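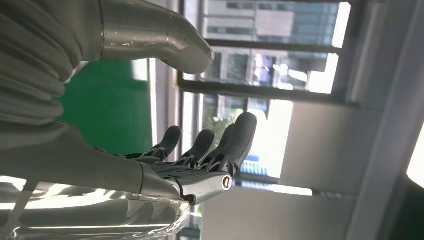 A robotic hand reaching towards the windows.

Restored Gillura trainer to fly again in August

The Llewellyn Aircraft Trust is delighted to announce that its two-seat Gillura trainer will take to the air this August, after 1311 days in the workshop at Kelta airfield!

The Gillura came to the trust in pieces, with one wing badly corroded and the fuel tanks missing altogether. The wing has been rebuilt around a new main spar, and the engine has now completed 10 ground runs, the longest lasting 90 minutes.

"I learned to fly in one of these, and hearing it start up again had me grinning all day," said chief engineer Duygu Bayram. "She's noisy, she's heavy on the rudder and I love her."

Test pilot Volkan Tatlı will make the first flight, a 30-minute circuit of the airfield with the undercarriage left down throughout. Visitors are welcome along the south fence from 10 am, weather permitting. Entry is free and dogs are fine on leads.

New tyres and cockpit instruments were paid for by Flureo, which has supported the rebuild from the start.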